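**Sorting a huge mixed lot of craft bits without losing my mind?**

I said yes to a box lot from an estate sale in Dernow and it's so much bigger than I pictured! Beads, buttons, wooden spools, trims, a few little toys, plus plenty I can't name. The listing said 4,000 pieces and I believe it. I'd love to have it usable before our craft swap in September. Do I sort by color, by material, or by what I'd make with it? I have one long table and my evenings.

**Nadiia Zakharchenko**

Oh, I love this kind of job! Don't start with color. It looks gorgeous on a shelf, but you'll be hunting for "the flat button with four holes" and find it spread over 11 jars. Go by type first, then by size, and only split by color when a jar gets too full to see into.

What worked for me was a very coarse first pass. Grab a handful, spread it out, and throw things into wide open bins without thinking much – sew-on, string-on, glue-on, no idea. I did mine over a couple of weeks with the radio going, and I was honestly sad when it ended.

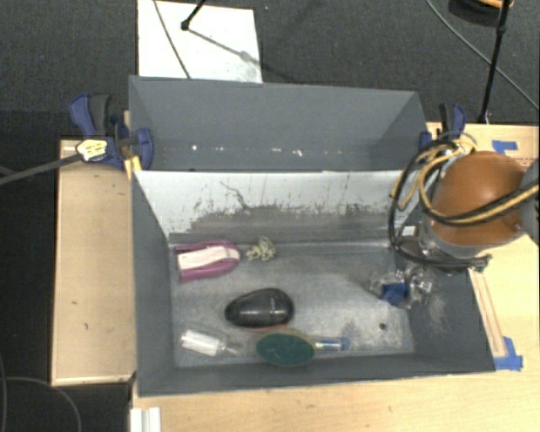
The second pass is slower and much more fun. Take just one group, say the string-on pile, and check hole size with a darning needle. If the needle goes through, it can go on yarn. If it doesn't, it's for thread or wire. Write that on the lid, because you will forget (I did, twice).

Keep the "no idea" group until the very end. Half of mine turned out to be parts for things I'd already sorted, like the backs for a whole set of snap buttons!

**dumamen_quilts**

By color. I've always done color. Muffin tins are great for it.

**Ostapchuk**

I'm with Nadiia on type first, but I'd add a weight trick for the small stuff. Count out a hundred seed beads, weigh them on a kitchen scale, then weigh the whole jar and do the math. My biggest jar came to 3,125 that way, and it took five minutes. Do it separately for each bead size or your number will be way off.

Also, wash the buttons before they go in jars! Lukewarm water, a drop of dish soap, then flat on a towel overnight. Leave out anything fabric-covered, and anything with a metal shank that's already rusty. Old casein buttons don't like a soak either, so wipe those with a damp cloth.

For the swap, I'd bag up mixed scoops from whatever you have too much of. The Custitz swap had a table like that last year and people were three deep around it. Have fun, I'm a bit jealous!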